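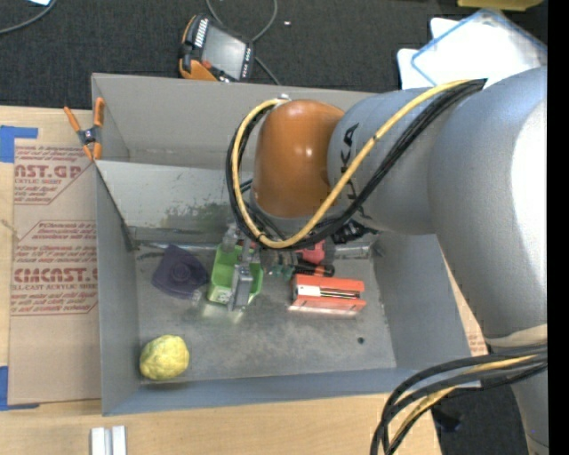 Ticket 349 – label printer skipping every other label
Opened by Ryszard Krajewska, Dec 10, 2022

Hiya, me again, sorry! The Arnix by the packing desk has started spitting out a blank after each printed label. I've turned it off and on, swapped the roll and cleaned the head with one of those wipes. Still the same. It's fine from Gela but not from Wolari, which is driving me up the wall.

Update: Bujar Shehu asked what label length Wolari is set to. It says 100 mm, and the new rolls are 40 mm (we changed supplier in March and I've only just opened the last box). Changed it, ran 18 test labels, no blanks – hooray!

Update 2: spoke too soon. It's gone back to 100 after a restart. Bujar reckons the default lives in the driver and needs an admin login, so I've left the PC on for him. Please don't close this yet.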